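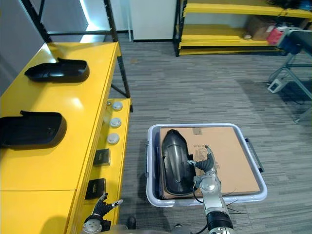
Covers and small parts at the yellow bench, with a bin for packing.

Search jobs Enter keyword or town
Home | Our Work | Open Positions | Contact

Bench Sorter and Packer, part-time, Jikik parts room

We are looking for one more pair of careful hands at Jikik, the small parts room that Jorkavex runs on Mahmoud Street, and we'd be so pleased if they turned out to be yours. The work is easy to explain and takes a little while to get good at. Molded covers and small fittings come to the bench, you look them over, match them to the order sheet, and pack them into bins so that they reach the next person without a scratch.

The black covers are what you will handle most. They are glossy and curved, they show every fingerprint, and they like to slide if you set them down in a hurry — so we don't hurry. Small boxes and the round white pieces stay together on the lower ledge until their order is called. A busy week means roughly 900 covers, and a quiet one in November can be a good deal less, which is when we catch up on relabeling the shelves.

You don't need to have done this before. We will sit with you through your first 80 orders (longer if you'd like, really!) and you are welcome to ask the same thing twice. Good eyesight, with or without glasses, helps a lot, and so does being able to stand for a couple of hours and lift a full bin.

Shifts start at 8 in the morning and finish at 1, four days a week, and we pay for the coffee break. The room is carpeted, kind to the feet, and the radio is up for discussion.

To apply, drop a note at the Jorkavex front desk and tell us a bit about yourself and the hours that suit you. A page is plenty.

Related openings
Delivery driver, Cidance route
Evening stock clerk, Jorkavex
Label printing assistant, Jikik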